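换轮胎和一次小保养

车开到第三年，前轮的花纹已经浅得让人不太放心。上个月下雨天从高架下来，踩刹车时方向盘轻轻抖了一下，ABS介入了，车停得住，但距离比我预想的长。回家翻了保养手册，上面写着前轮磨损到接近标记就该换，我就没再拖。

先说车。我的是一辆Drivgate两厢，自动挡，平时上下班，周末跑一趟郊区，里程不算多。原厂配的胎偏硬，省油，噪音也还可以，缺点是湿地上抓地力一般。这次想换一套偏舒适、湿地好一点的，看了几天论坛，最后在Nirnden和Loureiro两个牌子之间选。

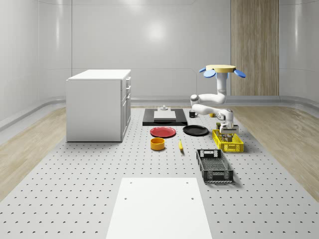 只换前面两条行不行？预算紧的话可以，前提是同一轴上的两条型号、花纹都一样，后轮的剩余花纹也还够深；新的两条最好装到后轴，把原来后轮的胎移到前面，这样湿滑路面上车尾更稳。

我的后轮比前轮好一点，但也好得有限，侧面还有一处蹭马路牙子留下的印子。算下来干脆四条一起换，省得明年再跑一次。

最后定的是Loureiro的舒适款，四条加安装、动平衡和气门嘴，一共2,266元。Nirnden那款便宜一些，店里没有我的尺寸，要等调货，我不想等。网上单买胎能再省一点，不过自己带胎去装要另收工时，出了问题两边推，我嫌麻烦。

周三下午去的店，路上将近20分钟，前面排了一辆面包车。等的时候我看了一下新胎侧面的生产周数，四条都是同一批，今年第33周之前的，具体就不抄了。有人很在意这个，我觉得只要保存得当，放几个月没什么影响，放了两三年的就不要收。

拆下来的旧胎，内侧磨得比外侧厉害，师傅建议做四轮定位。我原来没打算做，看了数据，左前轮的前束确实偏了，就一起做了，另外付的钱。这笔如果早一年花，旧胎大概还能多跑一阵。

顺便换了空调滤芯。滤芯是自己买的Drestex，拆手套箱就能换，不需要工具，只是卡扣有点紧，第一次弄容易不敢用力。拆下来的那片灰很厚，还夹着几片碎树叶。装的时候注意滤芯边上的气流箭头，方向别反。
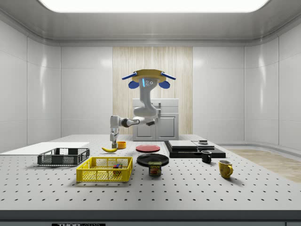

Yae Iwasaki在上一篇下面留言说，新胎头几天不要急刹，她那次刚出店门就上了快速路，过弯时感觉车有点飘，后来跑了一阵才正常。另外她提醒跑一段以后回店里复紧一次轮胎螺栓，多数店不收钱，但也不会主动打电话叫你。

这两条我都照做了。头几天开得慢，跟车距离拉大。螺栓是上周末去复紧的，有一颗还能再转一点点，其余的没动。

开到现在的感受：过减速带比以前软，声音闷一些，低速时胎噪明显小了，上了高速差别没那么大。方向比原来略微松一点，变道时反应慢半拍，两天就习惯了。油耗表上的数字高了一点点，天气也热了，空调一直开着，说不清是谁的原因。雨天只碰上过一次小雨，同一段高架下来，刹车时没有再抖。

胎压我按门框上的标签打，冷车的时候量。店里给打得偏高，回来以后第二天早上自己放了一点。家里有个胎压表会方便很多，加油站的那种常常不准。

备胎也量了，气几乎没了，这个我有两年没看过。已经补上。下次该换的是刹车油，手册上写的时间快到了，等做完再写。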